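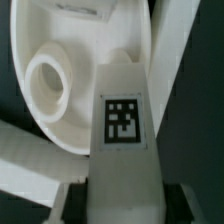 Wrist camera, round shell with ring collar.

August, bench notebook, equipment plan for the assembly cell

Started 9:40. Purpose of this entry is to get the purchase list for the second cell out of my head and into something Renu can turn into a request. The cap for this round is 4,000, fixed, and it has to cover everything except the arm. The arm is on the capital line and is not my problem this month.

Wrist camera first. At close range it gives me what I need on the fixture interior, but the edges are soft and the tag on the finger comes out slightly blurred. Still readable. I had penciled in a better camera from Zilletti and I am now inclined to drop it. The softness costs us nothing while we take pose from the tags and use the wrist view for checking only. If we go to untagged parts the question comes back, and it should come back with its own budget.

Fingers. The second cell needs its own set plus spares. Gladys Montoya wants to print all of them here. I would buy one machined set from Gamham as a reference and print the rest against it. Quote requested for 2 sets, to see if the price breaks. Left to settle before ordering: tip width. The squared tip has to get down between the collar and the dome inside the shell, and I want that clearance measured with calipers, not read off the CAD.

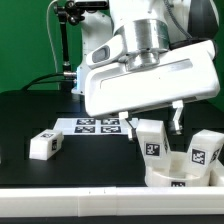
Fixtures and blocks come next and are the cheap part. All printed in house, so the cost is filament and printer hours. Renu Uniyal put the printer time for a full set at 29 hours, which means we start well before the arm ships. Print the round holder before anything else. The blocks lean in it, and any change to the rim changes the approach angle, so I don't want to be revising it once the other pieces are done.

Tags. Every block face the cameras might use gets one, same as on the current cell. Table sheet stays at 4 tags, two by two. The paper sheet picks up glare from the overhead light. Options:

Matte laminate from Lau. Cheap, a week out.
Rigid printed plate, also Lau. Costs more, stays flat.
Move the light. Free, but it shifts the shadows under the gripper and I would have to redo exposure on the fixed camera.

Going with the rigid plate. Flatness matters more to me than the price difference, and the paper will have to be replaced sooner or later anyway.

Camera mount. Same articulated arm and clamp as now, one unit, from Rustier. Check the knobs on arrival. Ours needed retightening after the first month and we lost an afternoon to a calibration that had drifted. Add thread locker to the consumables line. Also ask Rustier whether they sell a stiffer version; I could not tell from the catalog.

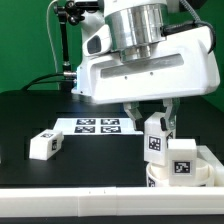 Cabling is where the last budget came up short, so it gets a line of its own this time. Robot power and signal, fixed camera, wrist camera, each with a spare. Include strain relief and clips for the run along the back of the table. Right-angle connectors if they exist in the correct size. Gladys to check.

Table and backdrop. Black top, green wall, front rail in two segments as now. A one-piece rail would be nicer but won't fit the print bed, and paying a shop to make one is poor use of the money. Keep the seam.

Not buying: force sensor, second fixed camera, tool changer. Force sensor is the one I would argue for if something else comes in under. Seating a block in the holder next to one already standing there is the step where contact information would help most.

Open items
Gamham quote, fingers, 2 sets. Waiting.
Tip clearance at the collar. Mine, tomorrow morning.
Lau plate, confirm thickness and surface finish. Renu.
Connector sizes. Gladys.
Shipping on the Rustier mount is not in my total yet.

Stopped 11:15. Spreadsheet is in the shared folder, cell 2 tab, filament line still blank.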